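Memska Home Collection Handbook, second edition: a review

Feb 25, 2026

By Angus Tipoki

I have now read 37 pages of rules on how to pick things up. Some of them were new to me, and I've been picking things up since childhood.

The Memska handbook is a rule book for people who collect manipulation data at home with hand-held grippers. It comes as a spiral-bound booklet with a laminated card for the wall. I bought mine in October and have worked by it since, mostly on pack-and-unpack tasks, so I've had time to get past the stage where every rule looks sensible.

What it covers

There are 10 chapters. The first two deal with the room: lighting, cables, pets, and who else might appear. Chapter 3 is about choosing objects, and it's the best thing in the book. Use real packages with the contents still in them. Mix stiff and floppy. Let labels land face down. Retire a bag once the corners go soft, and don't eat the inventory until the task is signed off. I have broken exactly one of these.

Chapter 5 sets out how to begin and end a take. Fingers open, nothing held, both grippers where the wearer can see them, a slow breath. The breath is in the rule. I checked the first edition and it was there too, so somebody fought for it.

Where it gets fussy

The Plonumeck guide, which Memska is plainly trying to beat, asks for a bare tabletop in one plain color. Memska allows patterns, and even encourages them, on the grounds that homes have patterns. I agree, and so does my tablecloth. But then Chapter 6 wants 8 signatures' worth of paperwork for a change of cloth, and I live with one other person.

The loose items rule is better. Anything small that isn't part of the task comes off the surface before you start: ties, clips, crumbs, elastic bands. It's a good rule and I recommend reading it twice, which is how many times I read it before forgetting it.

Snacks, the green-lined box and the daisy-patterned tabletop, under Chapter 3 rules:

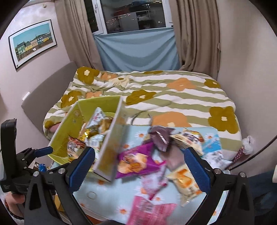
Against the competition

Plonumeck is shorter and has better drawings. The Triệu checklist is a single sheet and free, and if you only do one task a week it's plenty. Flastema bundles its rules with an app that buzzes when you skip a step. I lasted one evening.

Memska is the one I still open. It claims to have been tested over 600 takes, and the chapter on tired wrists reads like it. The index is hopeless (look under "B" for "objects, baggy"), and the wall card fell off my wall twice.

Buy it if you work in a lived-in room and want rules that expect one. Skip Chapter 6 until someone asks you for it.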